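Monday, December 13, 2021

Granite, or the Six Months I Spent Looking at Rocks

So the counters are in. If you have been reading since July you know how long I've been going on about this, and if you are one of the people who emailed to ask whether I had died, thank you, no, I was just standing in a slab yard with my mouth open.

The old ones were tile. White four-inch tile with grout that had been white at some point before we bought the place, and a wood edge that swelled up next to the sink like bread. I scrubbed that grout with everything. Baking soda, a toothbrush, the stuff in the orange bottle that makes you open every window. It would look great for a week and then I'd make one curry and we were back to yellow.

My first plan was to do it cheap. I wanted laminate, I had a sample chip on the fridge, I was happy. Then my friend I-hsuan Mok came over for dinner, looked at the chip, and told me to go and see a remnant yard before I signed anything. Remnants are the leftover pieces from bigger jobs. Somebody orders two slabs for a giant kitchen, there's a chunk left, and the yard would love for it to go away. My kitchen is tiny (you can touch both walls if you're tall, and I'm not even that tall), so a chunk was all I needed!

We went to a place called Sullis, out past the tire shops. You walk up and down rows of stone leaning on A-frames and a man with a forklift ignores you until you point at something. I loved it. I went back 4 times. I should say that my taste in granite is apparently terrible, because everybody in the magazines wants plain white with one elegant gray streak, and I kept drifting back to the blotchy brown ones that look like somebody's dentist office in the nineties. I like a busy counter. Crumbs vanish. Coffee vanishes. I once lost a peanut for two days.

The piece I picked was beige and cream with dark brown all through it, and it was 60 dollars a square foot with the cutting included. The whole bill came to $3,328, with the sink cutout and hauling away the tile. That was more than the laminate, and I had a bad night over it, and then I paid the deposit.

A few things I wish I'd asked earlier:

Ask where the seam goes. Mine was going to land right in front of the window until I-hsuan asked the guy to flip the template. On a busy pattern you can hardly find it now, but I'd have known.

Ask about the edge. The plain eased edge was in the price. The fancy rounded one was another $138 and I said no, and I have thought about it zero times.

Ask who does the plumbing. I assumed the counter people hooked the sink back up. They do not! We did dishes in the bathtub for five days. My back has opinions about that.

Put the sealer on yourself. It's wipe on, wait, wipe off, and then you flick water on it like you're blessing the kitchen and watch it bead up. The second coat took me less time than finding the rags.

The install itself took one morning. Two guys carried that stone up the back steps while I hid in the hall and listened for a crash. No crash. They were gone before lunch, and I spent the afternoon walking in and out of the kitchen so I could see it again.

What goes on the counter is the part I'm still fighting with. I had a rule that only the kettle and the toaster could live out, and it lasted until the first batch of ginger cookies. Baking season is no time for rules. The bread box is back, the fruit bowl is back, and my mother's giant mortar has come up from the basement because the stone can finally take the pounding.

Speckled granite look, orangey wood floor, black wire rack. I could look at that combination all day. 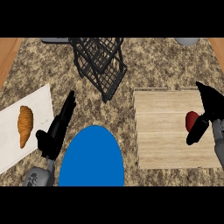
Next up: the backsplash

I have three samples taped to the wall and I hate two of them. The third is a dark green that looks wonderful at breakfast and like pond water after dinner, so I'm leaving it up through New Year's to see which one wins. If you've lived with green tile, please tell me how it went in the comments. I'm especially curious about grout color, for reasons you can probably guess.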